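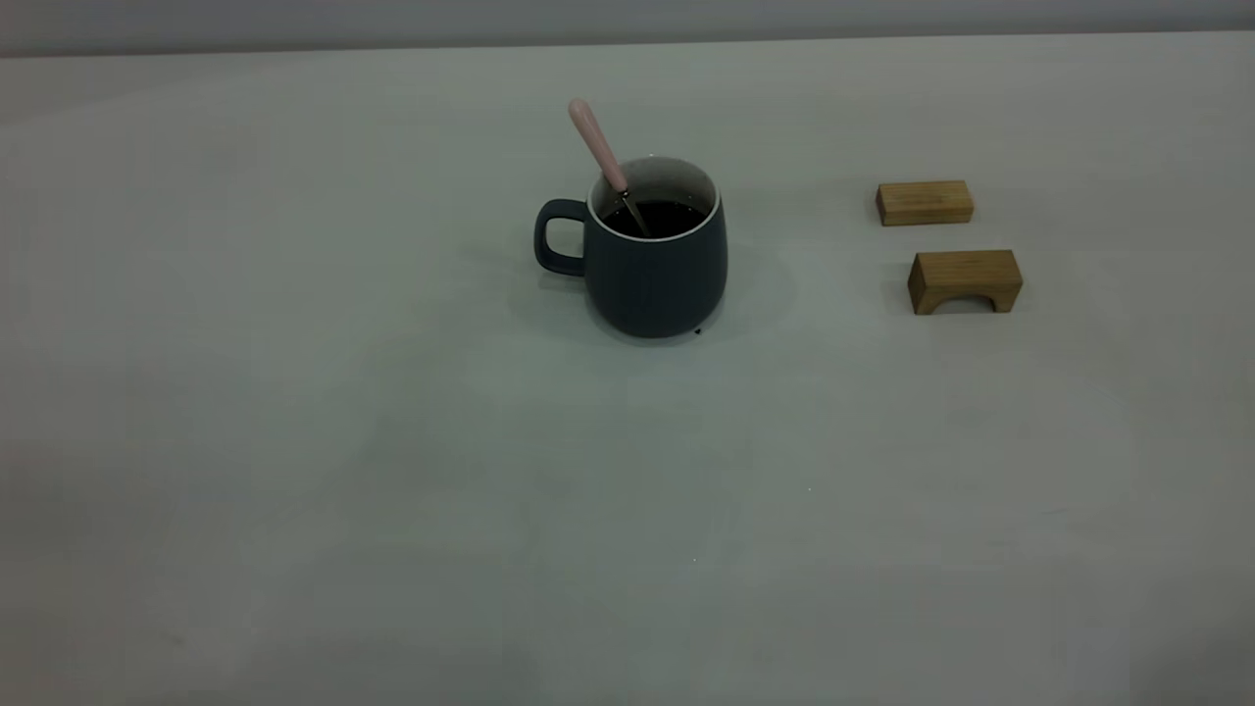 Giving up coffee after lunch

1/13/24

I stopped drinking coffee after midday in July and I've kept to it apart from a handful of days, so I thought I'd write up how it has gone. A couple of people asked after I mentioned it in the post about the allotment shed.

Before this I had 6 cups a day. I know the number because Kristýna made me write them down for a week on the back of the gas bill. I'd have put it at four if you had asked me. The two I had forgotten were the one I made while waiting for the dinner to cook and the one at work that I only ever drank half of.

I was sleeping badly. I'd go to bed at eleven, lie there until one, and wake up again before five. I put it down to getting older (I'm 62) and to the street light outside, which the council changed to one of the white ones. I bought a thick blind for the bedroom. It made the room darker and I still lay there until one.

Walid Atallah, who I worked with in Flinville, had stopped completely some years ago and said he had a headache for four days and then felt fine. I didn't want to stop completely. I like coffee, and the first one is the best part of the morning. So I settled on noon as the cut-off.

The first week was poor. I had the headache, mostly behind the eyes, starting at three in the afternoon and going on until I went to bed. I was short with people. I took paracetamol on two of the days and drank a lot of water, which meant I was up in the night anyway. By the second week the headache had gone and I was just tired in the afternoons, which I suppose I had been all along.

Sleep took longer. For nearly a month I saw no change at all and I was close to packing it in. Then I had a run of nights where I was asleep before midnight, and it has mostly stayed like that. I still wake early. I don't mind that so much if I've had six hours.

What I drink instead:

Rooibos. Fine with milk. I have this at work now. It stains the sink worse than coffee does.

Peppermint tea. Good after food. I can't drink it more than once a day.

Decaf. I tried the supermarket's own, which was thin, and then one from Ďurica, the shop by the station. Theirs is a good deal better and costs a good deal more. I buy a small bag and have it on weekends. I've read that decaf still has a little caffeine in it. It doesn't seem to bother me.

Barley drink. Miroslava grew up on it and gave me a tin. I made it too strong the first time and it tasted of burnt toast. Half the amount was all right. I finished the tin but haven't bought another.

Hot water with lemon. No. 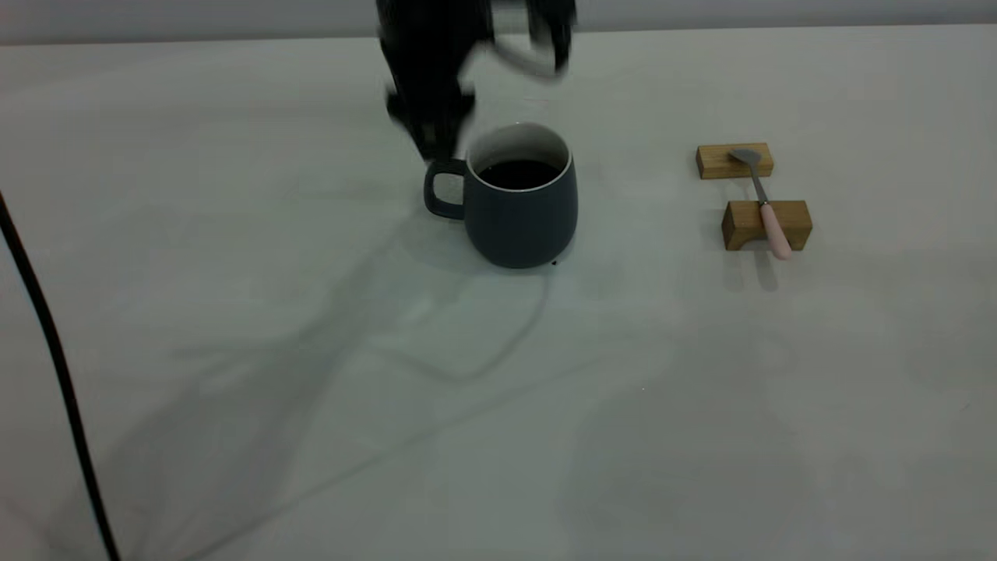
The habit was harder to shift than the caffeine. At work everyone got up at half past two and went to the kitchen, and for a while I stayed at my desk so I wouldn't be tempted. That was a mistake. I missed out on all the news, including that Natália was leaving, which I heard a week after everybody else. Now I go along with my teabag in my pocket.

Visiting is the other awkward one. When we go to see Vratislav and his wife there's always a pot on the stove, and it is strong, and he pours it before you've got your coat off. I said no the first time and he thought I was ill. I now have one small cup there and put up with the bad night. We only go every couple of months.

I have moved the morning ones about a bit as well. I used to have the first as soon as I was up. I now have it after breakfast, at eight or so, and the second at half past ten. Some days there's a third just before noon, which I admit is cheating slightly. I've gone back to grinding the beans myself because with fewer cups it seems worth the bother. The grinder is an old hand one that takes an age and needs a firm grip. If you have a small electric one that isn't too loud, let me know what it is.

On money, I haven't worked it out properly. We get through a bag every three weeks now where it used to be less than two, but I've spent some of that on teas I didn't like. There is a box of fennel at the back of the cupboard if anyone local wants it.

Kristýna has carried on exactly as before, with an espresso after dinner, and sleeps like a log.

Next time I'll get back to the shed roof. The felt has arrived and it is the wrong width.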